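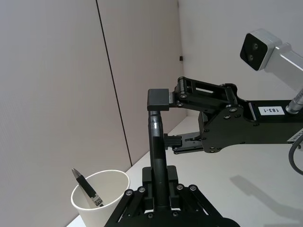
birevell-pens-in-cup
README, tabletop tidying set

What's in it: 789 short clips of one small job. Pens and markers, one white paper cup, one white table. Pen goes in the cup or comes out of it. Nothing else on the list for this part, the Messina folder has the cutlery and napkins.

Files
clips/ - one folder per session
stills/ - 3000 stills, jpg
notes.txt - what I wrote down on the day, spelling not checked

Clips run at 30 frames a second, none longer than 60 seconds. Longer ones went in the bin.

The cup
Plain white paper, rolled rim, no lid. A tall pen in a light cup is top heavy, so tip-overs do happen. They're kept and tagged "tipped". Please dont filter them out without saying so in your write-up.
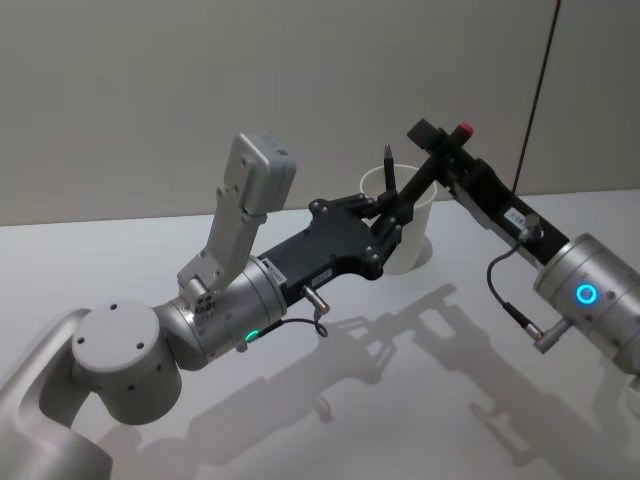
Cusitz wrote back on the first draft that a paper cup is a poor choice for a pen pot and a mug would stay put, and asked for at least one session with something heavier. Fair point. Mug session is planned, no date yet.

Labels
in = pen resting in cup, let go
out = pen clear of the rim
tipped = cup over
unsure = couldnt tell, usually the rim is hidden
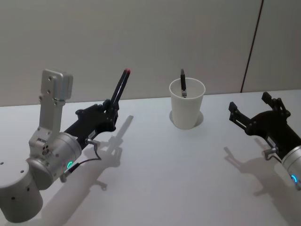 Labels are per clip, not per still. If you need them per still you'll have to do it yourself and send them back, I'll merge.

Known problems
- "pen" and "marker" used for the same thing in the early notes
- cup isn't always in the same spot, no tape on the table
- white cup on white table, edges get lost
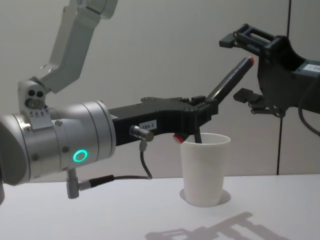 - two session folders have swapped names, fix coming Monday

Use: free for teaching and research. Credit Birevell. Plandent has the mirror if the main download is slow.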